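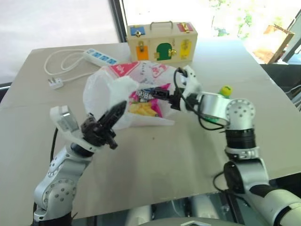

The first thing Kyung-hwa Kong checks in the morning is the cable, and only after this the computer. She has looked after the two-arm cell at Zurus since January, and in this time she has learned where it becomes tired. On the right arm several black cables hang in loops under the silver wrist, and when the gripper goes down into a carrier bag and pulls out a dark snack packet, these loops must follow without catching on anything. "People look at the fingers," she says. "I look at the loops. If a loop is too short, the wrist pulls on the connector. If it is too long, it goes into the bag together with the gripper."

4 min read
Print | E-mail this article
200 shares

We meet at the table in the morning, while the light from the big windows is strong. Light is a subject for her. She would prefer blinds, but the blinds are ordered and not yet here. Until then she makes the camera exposure check twice, once at the start of the shift and once after lunch.

I ask her how long it takes to prepare the cell. "When all is well, 19 minutes. I bring both arms to the home position, I listen to each joint, then I open and close the grippers empty. After that I put one soft object and one hard object, and I let it try." The listening surprised me, but she is serious about it. A joint with a dry bearing has, in her words, "a small sand voice", and she heard it one time in the left elbow before any warning came on the screen.

The screws are her second subject. The round joint covers have many of them, and she marks every one with a thin line of paint after tightening. When the line is broken, the screw has moved. The method is old and it costs almost nothing. "Dixit wanted to sell us a torque logging tool," she says. "It is a good tool. I still have my paint."

For the soft object she likes a bag of crisps. Such a bag is slippery and light, and it changes its form when you touch it. The two jaws have to come in low from the side, nearly flat with the table, and close on the edge. 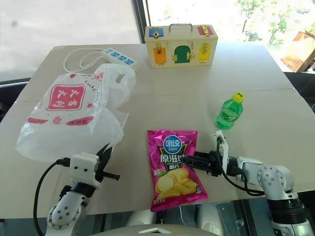 When the height is wrong

Most of her repairs begin with the height. The working surface is covered with sheets of cardboard, and where two sheets meet there is a seam. "The arm does not know about my cardboard," she says. After changing the sheets she measures the surface again at 4 points and writes the new value in the settings. Once she forgot it – the fingertips pressed on the table all afternoon, and the rubber pads were finished by the evening.

The pads come from Sunberg and she changes them as a pair, also when only one looks bad. With one new and one old pad, the grip closes a little to the side and a thin packet turns. She keeps a counter for the grips. The last pair reached 2418 before she took it off, and she was rather proud of it.

What does she do with the cables, if one is damaged? She never repairs with tape. The cable is replaced from the wrist down to the base, and then she moves the arm slowly by hand through its whole reach, before power is on. It is boring work, she admits, and she does it with the radio playing.
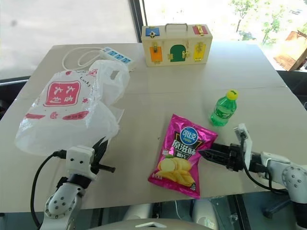 Interview and text: the editors, Stuven Workshop Pages

At the end I want to know what she would change, if she had the budget. She thinks for a long time. First she would put a proper mat in place of the cardboard, then a cover for the black cable on the outside of the left arm. "And a second person," she adds. "When I am on holiday they telephone me and describe me a noise." Somebody has now been promised to her for the spring. She has already started a notebook for this colleague, with the paint marks on the first page and the height measurement on the second.

Comments (19)
Share | Print | E-mail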